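Shelf Notes: The Cubbies Are Not a Museum

Regular readers will recall that in September we resolved to sort out the white cubbies along the brick wall. Regular readers will also recall September a year earlier, when we resolved the same thing.

Progress has been made. Eliseo Espinoza spent a long afternoon pulling out everything without a name on it, and the haul included three umbrellas, a single cycling glove and a Zilano catalog with 1,363 pages, none of them turned. The catalog has gone to recycling. The glove is on my desk, and I would like it not to be.

The new rules are short. One cubby per person. Label it. Food goes home with you at night, and yes, that covers crackers. Bags may live there during the day – they may not retire there.

Eero Kallio asked whether we could simply buy a second unit. Tradska quoted us 935 for one, before delivery, and we would fill it by spring with more umbrellas. The answer is no, although he is welcome to ask again next month, as he will.

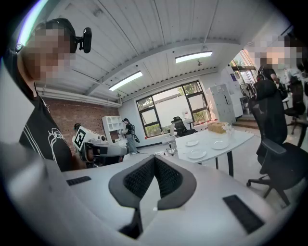 Labels are in the top drawer by the door, in a box of 300, so please don't tell me we ran out. Anything still unclaimed at 5 p.m. on the last day of the month goes to the donation bin.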